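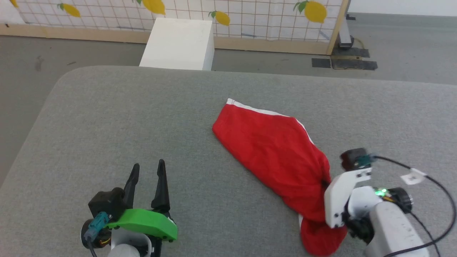 The Linen and Textile Program at Skeststead Community House enters its fall term with a revised schedule, a new folding and care guide, and a renewed request to all residents and members who use the shared cloths. Many of the pieces in daily use are bright, sturdy items such as a red cloth with a white stripe along its edge, and they are too often left crumpled and twisted on the tabletop. A cloth left in this condition dries unevenly, holds its creases, and must be pressed again before it can go back into circulation. The program asks that every cloth be opened, shaken out, and folded before the user leaves the room.

The guide was prepared by Consuelo Collado, Program Coordinator, with the assistance of Homa Khosravi of the Household Skills course. It replaces the single sheet that had been posted beside the linen cupboard and will be distributed to all course participants during the first week of term. Additional copies are available at the front office and in the Farden Room.

Folding and Return of Cloths

Members are asked to follow the procedure below for all table cloths, hand cloths, and drying cloths belonging to the House.

Lay the cloth on a clean, dry surface and open it fully. Smooth it from the center toward the corners with the flat of the hand. Where a cloth has a stripe or trim along one edge, place that edge at the top, away from you, and use it as a guide to keep the fold straight. Bring the lower edge up to meet the top edge. Fold once more from left to right, and press the fold lightly. Larger cloths may require a further fold in order to fit the shelf.

Cloths should be placed on the shelf with the folded edge facing outward. This allows the next person to lift a single cloth without disturbing the stack. Damp cloths are not to be placed on the shelf under any circumstances. They should be hung on the rail in the laundry room and folded the following morning by the member on duty.

Care of Upholstered Surfaces

The House has received several questions concerning the use of wet cloths on upholstered and felt-covered tables. These surfaces are suitable for sorting, folding, and light handwork. They are not suitable for damp items, which may leave marks and, in the case of red and other deeply colored cloths, may transfer dye. Any spill should be blotted with a plain white cloth and reported to the office the same day. Members should not attempt to treat a stain with soap or cleaning products of their own.

Pins, scissors, and irons are to be used only at the worktables in the Farden Room. Pressing pads are stored in the lower cupboard and must be allowed to cool before they are put away.

Laundering

All House cloths are washed on site. Red cloths are laundered separately from white and pale items, including those with white trim, and are washed in cold water. Members who take cloths home for laundering, as some have kindly done in the past, are asked not to continue this practice. The program now holds 1,000 pieces in its inventory, and it has become difficult to account for items that leave the building. During the most recent review in March, 42 pieces could not be located. Any member who finds a House cloth at home may return it to the basket at the front office. No explanation is required.

Fall Courses

The Household Skills course will again be taught by Homa Khosravi. The course covers folding, mending, basic pressing, and the organization of small cupboards, and no prior experience is expected. Enrollment is open to all adult members. Participants should bring two cloths of their own for practice, preferably of different weights. Cotton is easier for beginners than linen, and very stretchy fabrics should be left at home.

Mahnaz Mohammadi will lead the Mending Table, which is intended for those who have completed Household Skills or who have equivalent experience. This term's sessions will give particular attention to edges and trims — a worn hem is the most frequent reason that a cloth is withdrawn from use. Thread in red, white, and navy will be supplied. Other colors may be requested through the office, although they cannot always be provided.

The program is also pleased to announce a short series on table setting, presented by Azadeh Jafarzadeh. The series consists of five meetings and concludes with a shared meal in the main hall. Places are limited, and members who attended last year's series are asked to allow new participants to register first.

Acknowledgments

The House extends its thanks to Dreltard Fabrics for the donation of cotton yardage, which has been cut and hemmed by members of the Mending Table, and to the Krūmiņa family for the gift of a second drying rail. Appreciation is also due to Zohreh Sadeghi, who reorganized the linen cupboard over the summer and labeled each shelf by size and use. The labels should remain in place. Members who believe that an item has been assigned to the wrong shelf may leave a note for Ms. Sadeghi at the office.

Registration

Registration forms for all courses are due at the front office by 30 September 2021. Forms received after that date will be placed on a waiting list in the order of arrival. Questions concerning the guide or the laundering procedure should be directed to Ms. Collado.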